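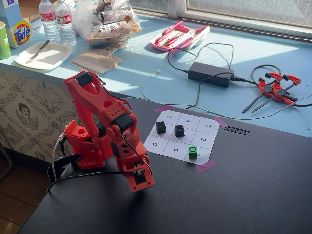 June, gall ink, batch C

Okay, third go at the iron gall ink, and I'm writing this up while my fingers are still gray so I don't forget what I did like last time. Batch B looked gorgeous on the day I mixed it and then turned into a kind of brown sludge with a skin on it, so this one is from scratch with new galls.

The galls came from the bag we bought in Kokormont. They're small and heavy and most have no exit hole, which is what you want (the wasp takes a lot of the good stuff's credit with it when it leaves, or at least the holey ones always give me weaker tea). I cracked 28 grams in the mortar. Cracked, not powdered! I powdered them for batch A and spent an entire afternoon trying to get mud through a coffee filter.

Then 200 ml of water over the top, in the wide jar with the loose lid, and left alone for seven days on the shelf over the sink. I gave it a stir whenever I walked by. By the end the liquid was the color of strong tea and smelled like a wet barn, which I've come to like a bit. There was a little mold on top, a pale gray raft of it, and I lifted it off with a spoon. The old recipes seem to think mold is fine or even good for it. I'm on the fence.
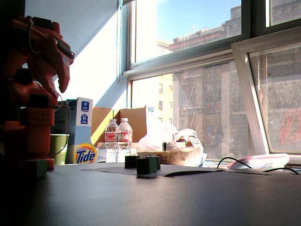

Straining went much better this time. First pass through the old cotton dish towel, squeezed hard, second pass through paper and no squeezing at all. I topped the liquid back up to where it had been, so the strength should be close to the recipe card, though the card is so stained at this point that I'm partly going from memory.

For the iron I used the Saliba ferrous sulfate. The crystals were still a nice clear green, no rusty crust, so I guess the new jar with the tight lid is doing its job. 6 grams, dissolved in a splash of warm water first and then poured in slowly. The color change never gets old. It goes from tea to purple-black in the time it takes to say so, and I always want to call someone over to watch.

Gum arabic last, from the pre-mixed syrup. I was stingy with it, and I think that was a mistake, because the first test lines feathered badly on the cheap pad. Added another spoonful, shook it, tried again, much crisper. On the Gendmont laid paper it hardly spread at all even before the extra gum, so some of the blame belongs to the pad.

Dip pen notes: the pointed nib loves it. The broad one railroads on long downstrokes, which might be the nib and might be me. Do NOT put this in anybody's fountain pen, please, and rinse the nibs right away, they rust if you so much as go to lunch.
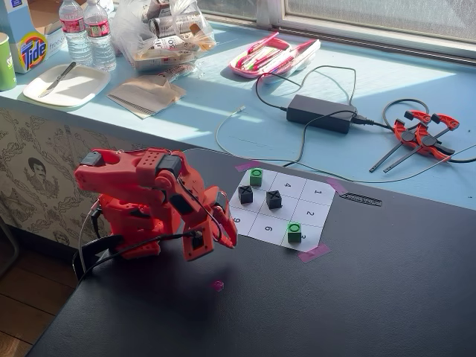 Test strips are pinned inside the cabinet door, half of each one covered with black card. I wrote the same sentence with batch B, batch C and the bottle of Nerora black as a control. Fresh off the pen, C is a pale gray that looks kind of disappointing, and then it darkens as it dries. By the time I'd washed up it was already darker than B. The Nerora is blacker right away but it bled when I dragged a damp finger across it, and C stayed put.

One thing that's bugging me is a fine grit at the bottom of the bottle. It wasn't there when I strained. I let a little settle in a test tube and it's dark and very soft between the fingers, so not leftover gall, more like the color itself dropping out early. Our tap water is hard enough to fur up a kettle and I'm starting to suspect that.

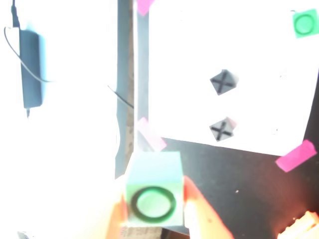
Use distilled and drop a clove in the bottle, says the penciled note I found under this entry after lunch, and don't shake it before you dip, let the grit stay on the bottom where it wants to be. Fair enough. I did shake it, every single time. There's a clove in there now, and the distilled water can wait for batch D, which I'll start soaking tonight if there's a clean jar left. Need more coffee filters too, and a label that doesn't turn black the second I touch it.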